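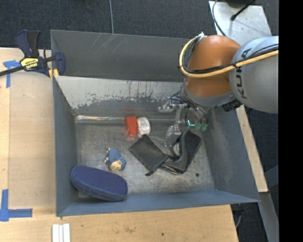
Tie the laces together before anything goes in the bin, Sang Văn asks, and if there are no laces, use a rubber band. Most of the single shoes that reach the sorting tables in Trurau came in as pairs, Văn says, and got separated somewhere between the car trunk and the shelf.

The Trurau reuse center is changing how it takes in shoes and small household items starting in August. Until now, everything that was not clothing or furniture went into the same metal bins and was sorted later. Under the new arrangement, shoes will have their own drop-off point at the side door on Drakurau Street, and the mixed bins will be kept for small things: toys, boxes, kitchen containers, desk items and the like.

The change follows a count done at the center in the spring. Over two weeks, staff wrote down everything that came through the mixed bins. The total was 476 items. Shoes and boots made up 142 of them, more than any other group, and 42 of those were singles with no match found by the end of the count.

Single shoes are held for a month on a rack near the back wall. After that they go out with the textile load, which is picked up by Stollell, a recycling company that also serves the center in Yeon. Pairs that are clean and have sound soles are put out for sale. Prices will stay the same.

Yoshinori Oda, who runs the shop floor, said the old system was also hard on the smaller donations. Heavy boots were being dropped on top of things that could have been sold.

"We had a nice tea tin come in and somebody's work boot had gone right through the lid," Oda said. "You can't put that on the shelf. The boot was fine — we sold the boot."

Oda said small containers should come in empty, with their lids on. Anything with a set of parts, such as blocks or puzzles, should be bagged so the parts stay together. A note saying how many pieces there should be is helpful but not required. Loose batteries are not accepted in either place and need to go to the battery box inside the front entrance.

Muddy shoes will be accepted if the mud is dry and has been knocked off. Ice skates, ski boots and anything with spikes should be handed to someone at the counter. The center does not take insoles on their own, shoes with mold, or rubber boots that have split.

Yeon made a similar change last year. Its shoe drop-off is open the same hours as the shop, and Trurau plans to do the same at first, with doors opening at 9:30 a.m. and the last donations taken at 4 p.m. A drop box that can be used after closing has been discussed, but the side door opens onto a narrow sidewalk and the center still has to work out where a box would fit.

People who think they may have donated only one shoe of a pair can ask to look through the rack during shop hours. Văn said a few come in every month, usually with the other shoe in a bag. A brown child's sandal, left foot, with a buckle strap, has been asked about twice and has not been found.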